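Re: [desk-swap] Staplers and bins

On Monday, Evangelia Kontogiannis wrote:
> Does anybody have a small stapler to spare? Mine jams on
> anything over 2 sheets. I could use a bin for paper too.

Hi Evangelia, and hello to everyone else on the list!

I'd be so happy for you to have my blue one, and do have a look at the big see-through bin behind it while you're at it (I have far too many bins, as my sister keeps telling me). 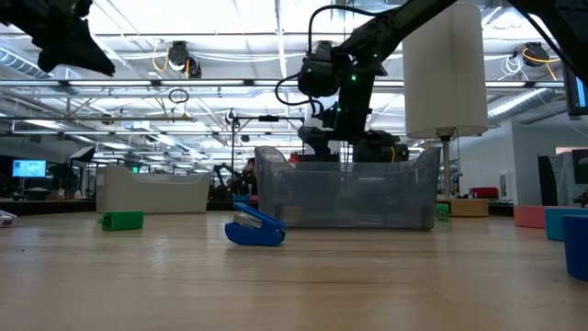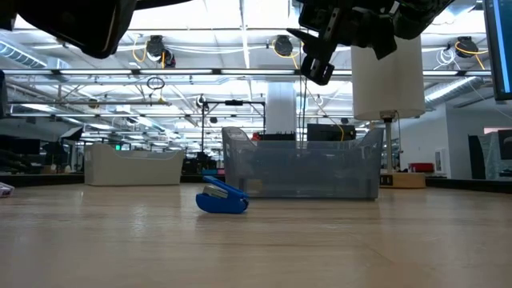
I'm home most evenings after supper, so just come by whenever suits you, and bring a bag. I still owe you for those lovely tomatoes in July!

Warmly,
Kollis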